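Home Courses Handouts Schedule Contact

Wendano Extension Program
Vegetable Production, Unit 4: Cucumbers Under Cover

Purpose of this handout

These notes accompany the Monday lecture and should be read before the greenhouse practical. They cover pollination, watering, training and grading. Seed selection was treated in Unit 3 and is not repeated.

1. Flowering and fruit set

Cucumber plants carry male and female flowers. The female flower is recognized by the small, unopened fruit behind the petals. In standard types, pollen must be carried from one to the other by insects. Parthenocarpic types set fruit without pollination and are preferred for closed houses. The two groups should not be grown side by side, as visiting bees will cause seeded and misshapen fruit in the second.

The trial at the Moges house used a parthenocarpic slicing type throughout. Of 742 fruits picked, 348 came from the lower half of the vines. Students will work with these records in the practical and should bring a calculator.

2. Causes of curved fruit

Curving, also called crooking, is a matter of uneven growth. One side of the fruit lengthens faster than the other. The usual causes are:

- irregular watering during fruit swell
- too many fruits left on a weak vine
- a leaf stem, string or wire pressing on the young fruit
- incomplete pollination in standard types
- insect feeding on one side of the skin

Straight fruit cannot be recovered from a fruit that has already bent. Growers are advised to remove badly hooked fruit early, while it is still small, so that the vine can support the remainder.

3. Watering and training

Water should be given in small, regular amounts. A dry bed followed by heavy watering is a common fault in first-year houses. Vines are tied to a single vertical string and side shoots are removed up to the fourth leaf - above that point practice differs, and the Surar method sheet may be followed.

4. Grading

Fruit is sorted by length, straightness and skin. Curved fruit with sound skin is suitable for kitchen use and should be recorded separately from waste. Bumps and light speckling are normal in many types and do not lower the grade. Soft spots, cuts and yellowing do.

Reading for next week: Wedach Growers' Manual, chapter on downy mildew.

Related handouts
Unit 3: Choosing Seed
Unit 5: Mildews and Leaf Spots
Greenhouse Safety Rules

Comments
"Is the Surar sheet available in print?"
"Section 2 was very useful. Ours crooked badly in July and we had blamed the seed."
"Please post the answers to the Unit 3 exercise." 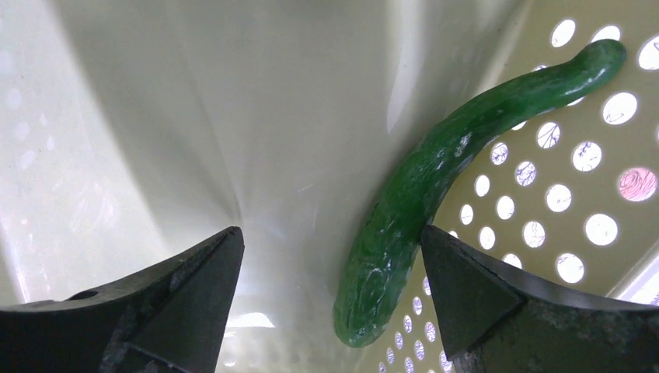
Figure 1. Cucumber with pronounced curvature, hooked at one end (see Section 2).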